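Sunday, December 30, 2018

The laboratory is closed to clients until Wednesday, and I have used the quiet to bring this record up to date. The assay section closed the year with 2,991 plates processed, of which 582 passed through the Rasov cell in December. I have entered both figures in the return for Bakilana.

Halima Makori asked me on Friday whether the evening shift would continue. I told her that it would, but with two posts in place of four, and that no member of staff would be moved without a meeting beforehand. She received this calmly. She has pipetted by hand for most of her working life and now spends her mornings checking layouts on the Jisow model before they are released to the cell. She remarked that her wrists no longer ache, and that she misses the bench.

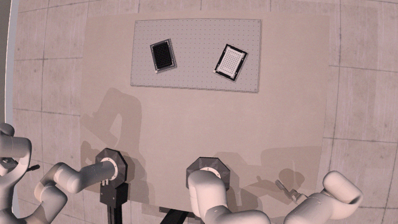 Source: Rellutance, simulation of plate-handling cell

The layout under review has two arms facing the perforated board, with the black-centred tray on the left and the white multiwell plate on the right. Both trays sit at an angle, and there is a wide gap between them. Halima has requested a further trial with the gap reduced. I have approved it, subject to a limit of up to 200 runs.

Funmilayo Balogun has submitted the revised training plan. It provides 100 hours for each technician, to be taken in working time. I support the plan, although the section on night cover is thin and must be rewritten before it goes to the directors.

Rota for the first week still to be signed. Ask Funmilayo about the locker keys.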